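Gripper comparison: household objects
Gallery
Zorica Stojanović and Viorica Gashi
Page updated 12/30/20

We started comparing grippers in August. The question was which of the two we had on hand would do better with ordinary things from around the house, at ordinary distances, on surfaces that are not flat. Both went on the same arm, with the same wrist camera and the same pick routine. The log stands at 1,419 attempts. Notes on the hardware come first, and the gallery follows.

Skorier two-finger
Parallel jaws, flat rubber pads, screw drive. It closes slowly and holds position when the power drops. The pads are good on boxes and anything with two straight sides. On thin round handles they touch along one line only, and the object turns in the grip on the way up. We shimmed the left pad with tape for a while, then went back to the stock pads so the numbers would stay comparable. The finger tips are thick, and that matters when two objects stand close together.

Rana three-finger
Softer contact and a wider opening, 613 of the attempts. It centers round objects well and is forgiving if the approach is off to one side. It is poor at picking from the edge of a pile – the third finger lands on whatever is next to the target. It also needs more clearance above the surface. Viorica replaced one finger cover after it split at the base. The new cover was slightly stiffer than the old one, and we re-ran that day's picks.

Controller
Both grippers run off a Bidell controller with the current limit set per object class. The default limit is too high for anything made of paper. We tried setting it from the camera's guess at the material and gave up on that. The limit now comes from a short table that we edit by hand. If you have the same controller, check the units before you copy anyone's values. Ours changed after a firmware update and we lost an evening to it.

Camera
The wrist camera was moved once, a little farther back from the fingers. In the first position the open jaws covered too much of the view at close range. In the second they still take up a corner, but the target stays visible until contact. Colored room light shifts the white balance, and the depth estimate did not seem to care. Clear plastic is still a problem for depth with either gripper.

How we count
A pick is good if the object leaves the surface and stays held for 16 seconds. A drop on the way up is a miss. So is a grip that crushes or dents the object, even if it lifts. By that rule we have 231 misses between the two grippers, and most of them are on soft ground. Attempts stopped by hand are logged separately.

Cloth surfaces
Soft ground changes the approach height more than we expected. On a bare tabletop the jaws can come down to a fixed distance and close. On cloth the object sinks or tilts a little, and a fold can lift one side of it, so we read the height again just before closing. The dark brown fleece blanket is the hardest surface we use, with wrinkles all the way across. The mug with the red-and-white striped character has its own weight to keep it in place. The small white paper cup, lying on its side with the mouth open, needs a low current limit and a jaw angle worked out from the camera view. Farther back are things we want to grade by difficulty later: the wicker basket with the tall handle, the wire pen holder full of brushes, the floral tissue box and the clear water jug. The orange cat sitting behind them is not on the object list.

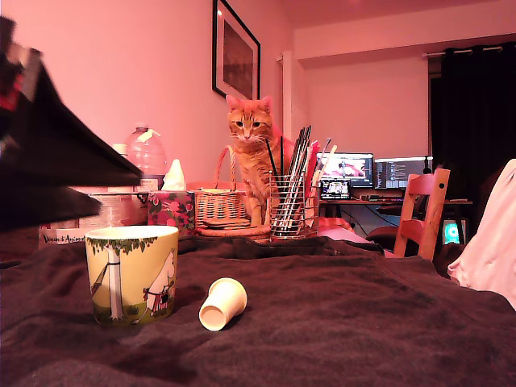
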